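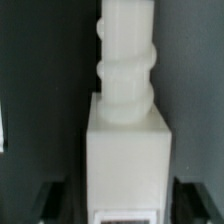

Sondside is a set of display pieces made for a ground-floor room at Drorico, a former seed warehouse that now rents space to small workshops and puts on two exhibits a year. The pieces are columns and blocks, all of them white or close to it. The columns are translucent plastic, and no two have the same outline. One of them stands on its white rectangular block with rounded bulges coming out at different heights on the left and right, and it widens into a broad rounded base at the bottom. The blocks are plain by comparison, with flat matte sides.

The exhibit opened in November. This page covers the making of the columns and the setting up of the room. The notes are below, roughly in the order the work was done.

The drawings
Every column began as a pencil outline on brown paper. The left side and the right side were drawn on separate days so that they would not match. Most of the early ones were too even and were thrown out.

The small models
Models came next, short enough to stand on a windowsill. They were used to check where a bulge could go before the column started to look top-heavy. A large one low down usually helped.

The material
The sheet and resin came from Agyeman, a supplier two streets over. Clear was tried first and showed every seam. The milky grade hides the joins better and spreads light from a window fairly well.

Joining the sections
Each column is built up in sections and bonded from the bottom. The base goes down first and is left overnight. After that, one section a day was the usual pace – two if the workshop was warm.

Sanding
The sanding was done by hand with fine paper, always up and down. Going across left marks that showed up as soon as a lamp was turned on nearby.

The blocks
All the blocks were painted with the same flat white wall paint used in the room. Gloss was tried on one block and picked up reflections from the windows, so it was sanded back and done over. Corners were touched up after the move.

Packing
The columns traveled lying down in cardboard cradles, wrapped in old bed sheets. The blocks went separately, stacked on a hand cart. The trip from the workshop to Drorico is 400 yards, and the whole move was finished in one afternoon.

The floor plan
Tape went down on the floor before anything was carried in. The first plan had the pieces in a row along the back wall. The final plan spreads them out, with enough space to walk around each one.

Lighting
The lamps are rented from Sekance. They are set low and off to the side. Lit from straight overhead, the bulges looked flat. Late afternoon is still the best time to visit, when the west windows do most of the work.

Costs
The total came to $3,590, including paint, lamp rental and printed labels. A grant paid $2,000 of it. The remainder came from workshop sales.

Visiting
The room is on the street side of the building – use the green door and ring if it is locked. Please do not lean on the blocks. Parking is in the lot behind the loading dock.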